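Clearing the counter: notes for the October club talk
Davard Robotics Club, student project group

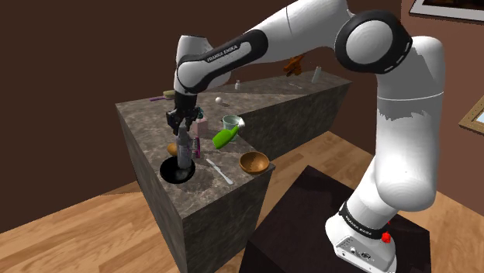

Start with who we are. Twelve students, one shared computer, all the work done in simulation so far. The project is called Gollar. The task sounds small: pick up one item from a messy kitchen counter and set it down somewhere else.

Slide 2 – why a kitchen. Everyone knows what a bottle or a bowl is for, so the audience can judge the result without us explaining it. Things stand close together and the arm has to come in from above without knocking the neighbors over.

Slide 3 – the numbers. We ran 928 attempts over the term. Each one gets 60 seconds, then it is stopped and scored. Say this slowly, people always ask.

Slide 4 – what went wrong. Tall, narrow bottles were the worst. If the gripper closes a little off center, the bottle tips. We lost six weeks on this before Shin, our planning script, was changed to line up over the neck first and come down last.

Mention the Nundarska meet here. Same rules, different counter layout, and we don't get to see it ahead of time.

Slide 5 – next steps. More layouts, heavier objects, then the report. Leave the last slide up for questions.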